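Progress report: Vidis picking cell, Rustum site
Prepared for Soken by the cell maintenance team
Jun 3, 2024

Summary
The cell is running and the second stage of work is on schedule. The overhaul of the hand and wrist was finished within the agreed budget. One item, the cable clips, carries over to July.

Hand and wrist
The black three-fingered hand was stripped, cleaned and put back together. The knurled finger segments had been collecting soil and leaf fragments from the produce, so they are now brushed out at the end of each shift. Joint play is checked with a feeler gauge at the same time and written in the cell log. The fitting screws on the arm are on a longer interval of 400 running hours. The small scuffs on the black arm casing are cosmetic and we do not plan to do anything about them.
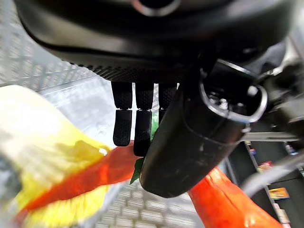
We have logged 2,938 grasps since the overhaul. Of these, 191 were dropped or had to be repeated, mostly on thin or leafy items. Ehlers supplied 2 spare finger sets, and one of them has been fitted. The other is on the shelf with the tools. The grip force table was reset after fitting, and the old values have been kept in case we need to go back.

Working position
The produce stand holds potatoes, green beans and tomatoes, and the robot works from the carpeted floor beside it. One hand takes the item and the other holds the clear plastic basket by its rim. We set the basket tilt by eye at first, which gave different results from one operator to the next. It is now a stored pose, called up at start-up before the fingers are homed.
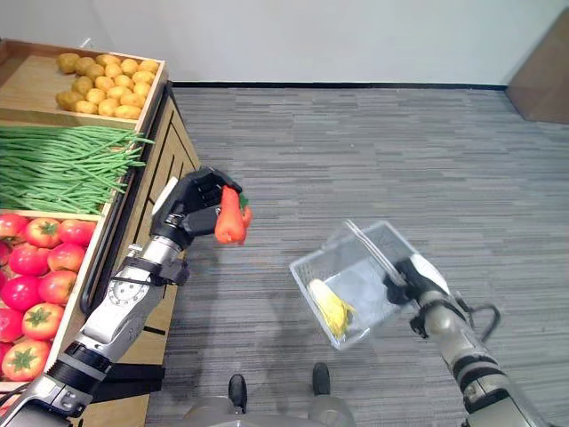 Start-up takes longer than we would like. Most of the delay is in homing the left arm, which has to be clear of the stand before it can move. Soken has asked for a shorter routine and we are testing one.

Outstanding
Cable clips for the right arm: on order, to be fitted in July.
Written procedure for changing a finger set: in draft.
Second spare hand: quotation requested from Ehlers, no reply yet.

No change to the budget is requested for the next period.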